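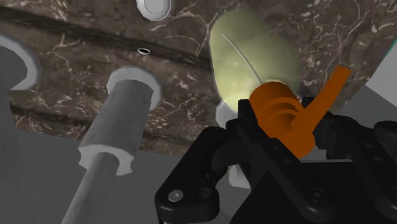
Ticket 723: Shared calendar shows events one hour late on some machines
Opened by: Chibuzor Bako, Sivwood office
Opened: 04/10/2023
Product: Nandoleck Calendar, desktop client
Priority: Normal
Status: Closed

Original report

Since the clocks changed, meetings on our shared calendar are one hour off for part of the office. The front desk sees the Monday staff meeting at 10:00. I see it at 9:00, which is correct. If the front desk opens the same calendar in a browser, it says 9:00. So the web version is right and the desktop client is wrong, but only on certain computers.

It isn't every event either. One-time meetings look fine. The ones that repeat every week are the ones that move.

We had two people miss a call with Tijani over this, so I'd like to get it sorted out before the next one.

What I tried before opening the ticket:
Restarted the client. No change.
Restarted the computer. No change.
Logged out and back in. Events were right for a minute or so, then went back to being an hour late.
Deleted the staff meeting and made it again. The new one is correct everywhere. I don't want to do this for the whole calendar.

Reply from support

Thanks for the detail. Please send us the following from one computer that is wrong and one that is right:

Client version (Help, then About)
Time zone set in the operating system
Time zone set in the client (Settings, General, Time zone)
Whether "Use system time zone" is checked
The log file from the client folder, named sync.log

Please don't delete and recreate any more events for now. It makes the logs harder to read.

Reply from Chibuzor Bako

Front desk (wrong):
Version 7.2
System time zone: Eastern Time (US and Canada)
Client time zone: (UTC-05:00) Fixed offset
Use system time zone: unchecked

My computer (right):
Version 7.2
System time zone: Eastern Time (US and Canada)
Client time zone: Eastern Time
Use system time zone: checked

Logs attached for both. I never touched the time zone setting on the front desk computer and neither did the person who uses it. I checked the other computers in that row and they all have the fixed offset too.

Reply from support

The fixed offset is part of the problem. It doesn't follow daylight saving time, so it stays at UTC-5 all year. On the front desk computer please do this:

1. Quit the client completely. Closing the window leaves it running in the tray, so right-click the tray icon and choose Quit.
2. Open it again.
3. Go to Settings, General, Time zone.
4. Check "Use system time zone" and click Save.
5. Wait for the sync icon to stop turning.
6. Open the week view and check the staff meeting.

Let us know what you see after step 6, and again after an hour.

Reply from Chibuzor Bako

Did all six steps. Right after step 6 the staff meeting was at 9:00. I left it alone over lunch and when I came back it was at 10:00 again. The setting had gone back to fixed offset and the box was unchecked.

Something is putting it back. Sending the new log.

One more thing, and it's odd. With the fixed offset I would expect everything to show an hour early in the spring and not an hour late. UTC-5 is behind where we are now. Am I reading that wrong?

Reply from support

You're reading it correctly. A fixed UTC-5 display on its own would show a 9:00 meeting at 8:00. You are seeing 10:00, so two things are going on at the same time.

From the log, the front desk client is loading a settings profile at every sync. The profile is called "hendix-default" and it contains the fixed offset. It also turns on an option called "Adjust imported recurring events," which adds the daylight saving difference to repeating events that came in through an import. On your calendar the option is being applied twice. Minus one hour for the display, plus two hours for the double adjustment, leaves you one hour late.

Do you know where the Hendix profile came from? Were your calendars moved over from another system?

Reply from Chibuzor Bako

Yes. We were on Hendix until last fall. The migration was done by a contractor who set up the front desk row first and did the rest of us later with a different installer. That would explain why only that row is affected. It also explains why one-time meetings are fine for the most part. We made nearly all of those after the move.

I did find one that I'd call an exception. The fire drill is a one-time event and it came over from Hendix, and it's showing at 2:00 when it should be 3:00. So that one is an hour early.

Reply from support

That fits. One-time events don't get the adjustment, so they only get the fixed offset. Please check whether the one-time meetings made after the move are marked "floating" in their details. Floating events show the same clock time in any zone.

Reply from Chibuzor Bako

Checked a handful. All marked floating. Looks like that is the default on the room booking form we use for one-time meetings.

Reply from support

Good, then we don't need to look any further at those. To remove the profile, do this on each affected computer:

1. Quit the client from the tray.
2. Open the client folder and go into "profiles".
3. Move hendix-default.cfg to the desktop. Don't delete it yet.
4. In the same folder open active.txt and change the line that says profile=hendix-default to profile=none. Save the file.
5. Start the client.
6. Go to Settings, General, Time zone and check "Use system time zone".
7. Go to Settings, Advanced, Cache and click Rebuild.

The rebuild downloads the calendar again. The client handles 256 events per batch, so on a large calendar you will see the progress bar fill up and start over several times. Please let it finish. If it is interrupted, run step 7 again from the start.

If active.txt is read-only, right-click it, choose Properties, and clear the box.

Reply from Chibuzor Bako

Ran it on the front desk computer first. active.txt was read-only, so thanks for mentioning that.

The rebuild stopped once with "Error 1000: cache file in use." The tray icon had a second copy of the client running under it. I quit both, started one, ran the rebuild again and it went through.

Staff meeting is at 9:00. Fire drill is at 3:00. The weekly Tijani call is right too. Will leave it overnight before I do the others.

Reply from Chibuzor Bako

Still correct this morning and the setting has stayed put. Did the rest of the row. Two of them had the same second copy running. Both fine after quitting it.

The second copy comes from a startup shortcut left by the old installer, called "Calendar Helper." I removed the shortcut on every computer that had it.

Reply from support

Thanks for the note about the shortcut. We have added it to our steps for Error 1000. You can delete hendix-default.cfg from the desktops once you've gone a full week without trouble.

Closing this ticket. If times move again, reply here and it will reopen.

Reply from Chibuzor Bako

A week in and no problems. Files deleted. OK to leave closed.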